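Search this book
Go
Contents | Index

Chapter 4
Sorting Before You File

When I first taught this course, at the evening college in Midside, I used to begin with the filing cabinet. I would talk about drawers and folders and tabs, and which way the labels ought to face, and the students would write it all down very patiently. Then they would go back to the places where they worked and make the same muddle they had before, only now in nicer folders. It took me longer than I like to admit to see that I had been starting a chapter too late. So in this book the filing cabinet waits until Chapter 5, and we will spend this whole chapter on the humble business of deciding what belongs with what.

You already know how to sort. You have sorted laundry, silverware, a drawer full of old batteries and birthday candles, and very likely the mail this morning without giving it a thought. Sorting at home is easy because you are usually the only person who has to understand the result. In an office the person who puts a paper away and the person who goes looking for it are often different people, and may be years apart, and that changes the job a good deal more than you might expect.
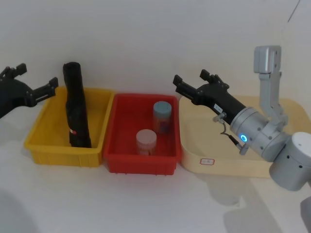 Let me tell you about Krum Dimitriou, who kept the records for Husamum, a small firm that repaired and rented out pianos. When he retired one November, he left behind a single deep drawer of 242 letters, and a new clerk was asked to put them in order. Krum had an order of his own, as it happens. He filed each letter by the piano it concerned, and he knew every instrument by heart, down to the chipped pedal and the family it had come from. The new clerk knew none of this. She saw letters from customers mixed in with letters from suppliers, bills next to thank-you notes, and she quite sensibly concluded that there was no system at all. She took everything out and sorted it by date.

Now, was she wrong? I have put this question to a great many classes and I have never had a room agree on it. By date is a perfectly good way to sort letters. But the first telephone call she took was from a man who wanted to know what had been done to his mother's upright, and he had no idea when. She went through 70 letters before she found the right one. Krum would have had it in his hand before the man finished his sentence. On the other hand, if the tax office had called and asked for everything from one particular spring, it would have been Krum turning over papers until suppertime.

What I hope you will take from the story is a term we will use all through the chapter, the basis of division. It means the one question you ask of every item to decide which group it goes in. Krum's question was "Which piano?" The clerk's question was "When?" Both questions can be answered for nearly any letter in the drawer, and that is the first thing we ask of a good basis. The second thing we ask is that it match the way people will come looking, and here you really do have to go and talk to them. Sit with the person who answers the phone for a morning. Write down what callers say in the very words they use. 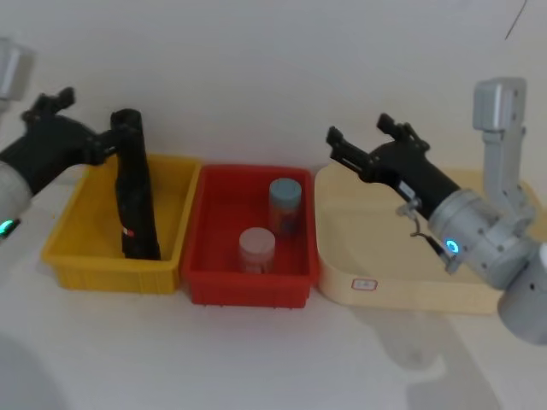
Trouble comes most often when somebody uses two bases at once without noticing. A clerk sets up one group for "Bills," another for "Vogler" (a supplier of felt and wire, in the case I am thinking of), and a third for "Urgent." Each one sounds reasonable on its own. But where do you put an urgent bill from Vogler? It has three homes, and on three different days it will go to three different ones. Color won't rescue you from this, either. A yellow bin, a red bin and a pale tray set side by side in a row will tell anyone walking past that there are three groups, and tell that person nothing whatever about the question that divides them. The question has to be written down somewhere, and I would like it written in a full sentence — "Who sent this?" will do nicely — on a card kept where the sorting is done.

There is also the matter of leftovers. However well you choose, a few items will refuse to answer your question. A letter arrives with no signature, or a receipt has faded past reading. It is no disgrace to have a group called "Not yet placed," provided that somebody looks through it regularly and that it stays small. If it grows faster than the others, take that as a sign that your basis needs another look. We will meet a case of this in Section 4.2, where the Jilodano seed company found that nearly all of its correspondence had drifted there over one winter.

Before you read on

Take one drawer, box or shelf that you did not arrange yourself. Ask permission first, please! Without moving anything, try to work out what question its owner was asking. Write your guess down, then go and ask the owner, and bring both answers with you to the next class.

4.1 Choosing a Basis of Division

We will begin with the simplest case, in which every item came from outside and every item has a sender. Incoming mail is the usual example, and it is a kind one to start with, as the answer to our question is generally printed in the upper left corner of the envelope.

Share 2 | Comments 4
Contact | Copyright | Back to top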